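How Our Robot Club Teaches a Robot to Tidy Up

Hi! I'm in the robot club at Pirbridge, and this is my second page for the club site. My first one was on wheels, and my little cousin said it was too short, so get comfy.

A lot of people think you make a robot do stuff by typing in every single move. You can do it that way. Our club tried it in January with an old robot arm, and it was so much typing! We wanted it to pick up a block. Somebody had to tell it how far to reach, how low to go, when to squeeze and how hard. It finally picked up the block and everyone cheered. Then one of us bumped the table, the block slid over by the width of a finger, and the arm grabbed a big handful of air.

The arm did exactly what we told it. It just couldn't tell that the block had moved.

So this year we're doing something different, and it's called learning from demonstrations. A demonstration is when you show somebody how to do a thing. Think of how you learned to tie your shoes. I bet no one handed you a list of numbers! Somebody sat next to you and did it slowly, and then you tried and got it wrong a bunch of times, and then one day you had a bow.

Our project is named Pomodier (we pulled letters out of a hat and moved them around until you could say it out loud). The job we picked for Pomodier is tidying. I wanted it to make pancakes but I lost the vote.

What we use to show it

You'd think you would need a whole robot to teach a robot. For the showing part, you don't. You need a robot hand, and a person to hold it.

A robot hand that grabs is called a gripper. Hold up your own hand and pinch your thumb and pointer finger together like a crab. That's pretty much a gripper. Ours have two fingers with soft pads on the insides, and the pads help with slippery things. Try picking up a wet grape with two spoons and you'll see why a bit of grip is nice.

The kind we use is hand-held, so I'm the arm. I walk it over to the thing, open the fingers, get one on each side, close them, lift, and put the thing down where it goes. A camera rides along on the gripper and records what it sees. That way the computer gets the view the robot hand would have, which is a weird low-down view where a shoebox looks like a garage.

One time through the job is called an episode, like on TV, except every episode has the same plot.

Why we practice in messy places

At first we did all our episodes on the clean table in the club room. Bad plan. If the only thing you ever see is a gray table, you might start thinking gray tables are part of the job. Computers do this all the time. They don't know which bits of a picture matter, so they can get stuck on the wrong bit.

Now we practice in real rooms with real stuff in them. Beds are my favorite, because a bed is squishy and a box on a bed can tip a little when you grab it. Blankets have patterns all over them too, so the computer has to work harder to find where the box stops and the blanket starts. 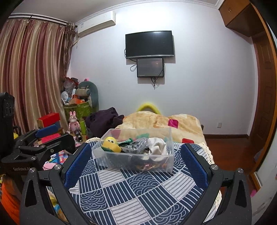

See-through boxes are the hardest thing we've tried so far. Think about a window. When a window is really clean, birds can't tell it's there, and a computer has the same sort of trouble with clear plastic. It sees the toys inside, and it sees the blanket behind, and the box itself is hardly anything but some shiny edges. So we do lots and lots of episodes with clear boxes. We do full ones and empty ones, and we turn them different ways.

You also have to think about how wide you open. If the fingers are too close together they bonk the side of the box, and if you come in crooked, one finger touches before the other one and pushes the whole box away from you. I did that so many times my first week! My trick is to open wide, stop, check both sides, and then go in slowly. You can say "open, stop, look, go" in your head. I say it out loud, which drives the rest of the club crazy.

How many times do you have to show it?

Way more than with shoes. We have 3756 episodes saved right now. I did 123 of those, and my arm was sore, and I would do it again.

All of it goes into a program we call Fahmy. Fahmy's job is to look at every episode and hunt for patterns. When the box is on the left, the hand goes left. When the fingers are on both sides of the box, they close. We never typed those rules in. It has to find them by looking at examples again and again, a bit like how you can tell a cat from a dog even though you've never memorized the rules for cats.

After that we test it on a robot arm and see what it does. Sometimes it's great. One time it went for the box, stopped just above it, and stayed there until we switched it off. We looked back through our episodes and found out that loads of us were stopping above the box to check our fingers (oops, that was my trick). It had copied the stop and not the next part. Now I keep my stops short.

We throw some episodes away, too. If you drop the thing, or your sleeve covers the camera, you mark that one and leave it out. Dropping stuff is fine. You just don't want Fahmy thinking that dropping is how you tidy.

Try it at home

You can play robot without any robot parts. You need 2 wooden spoons, a small plastic box, some things to put in it, and a friend.

Put the box on your bed. Hold one spoon in each hand and press them flat on the two sides of the box. Lift it and move it over to your pillow. Now do it with one eye closed. Now have your friend turn the box sideways and do it again. Then you close both eyes and let your friend tell you every move, like "left a little, no, less, down." That last one is what typing in all the moves feels like, and it takes forever.

Use things that won't break. I used my brother's marbles and the lid was off, and I was still finding them under the bed at dinnertime.

What's next for us

We're going to the Harkano robot meet, where every club brings a tidying robot and the judges mess up a room on purpose. They don't tell you what they'll put in it. We need more episodes with soft stuff like socks and towels, because soft things change shape when you squeeze them and Pomodier is still pretty bad at that.

I'll write the next page on socks.

Posted July 22, 2021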